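Equipment & Budgeting > Two-arm setup for cabinet work, what to buy first

benchrat40
We have 4,000 left in this year's budget and it has to be committed by March. The plan is door and drawer handling with two arms. I can spend it on sim seats and a workstation, or put it toward a second gripper from Cerna. Which would you do first?

tealfloor
Sim first. We ran ours in a kitchen model for 11 weeks before we ordered any hardware, and it changed the order. We had quoted long fingers and ended up with short ones.

gvs_shop
Disagree. Sim handles are too forgiving. We bought the Govindasamy cabinet kit on the strength of sim runs and spent the savings on replacement fingertips. Buy the gripper, borrow a cabinet.

tealfloor
Fair on fingertips. My point is clearance. Small knobs, big doors, and both arms have to fit in there at the same time. You can find that out without paying for hardware. 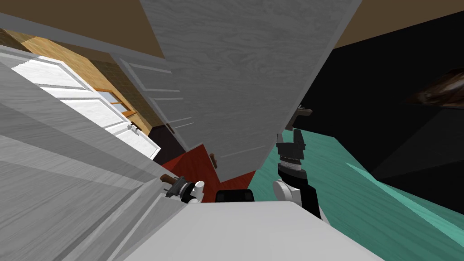
Re: Two-arm setup for cabinet work, what to buy first

benchrat40
OK, that's tighter than I had pictured. Left gripper right up at the handle and a door hanging open over the middle. I had budgeted for 2 full-size grippers.

gvs_shop
Then get a quote on compact ones too. Staltitz will hold a price for 40 days if you ask in writing. I still wouldn't spend the whole amount on software.

clirk_user
Check the wrist as well as the fingers. We had to reorder a mount at Clirkilmont over that and it ate our spares money.

benchrat40
Going with one sim seat now, no workstation, and a written quote for the compact gripper. Will post the numbers when I have them.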